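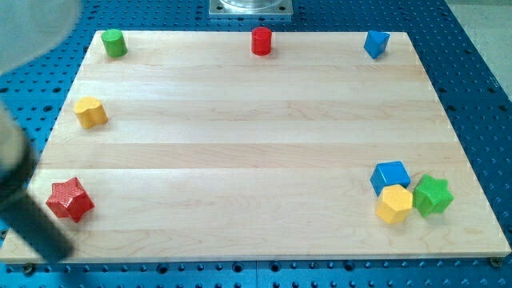
Keeping a smartwatch alive in the workshop

I wear my watch at the bench every day, and in 18 months I learned some small things which may help you also. Mine is a Favemine with the 49 mm case, but most of this is good for any brand.

Before you start sanding, close the charging contacts with a small piece of painter's tape. Fine dust goes there first. Take the tape off in the evening and clean the contacts with a dry, soft toothbrush. Do not use compressed air, it can push the dust into the microphone hole.

Turn on the water lock when you work with glue or finish. A wet finger on the screen can call your boss – I know this from experience.

Change the strap. The silicone one collects sweat and sawdust under it, and my skin became red. A cheap nylon strap can be washed by hand with dish soap and is dry the next morning.

Near the drill press or the lathe, take the watch off completely. Put it in a drawer, with the timer alarm set to loud.

Set three timers and give them names, for example "glue", "second coat" and "battery charger". Naveen Sachdeva wrote to me that he does it by voice, but with my accent the watch understands only half.

If the battery is low before lunch, turn off the always-on screen. With mine this gave 12 more hours.

Jouko Partanen

Contact | © Rirkotley Workshop Notes | Back to top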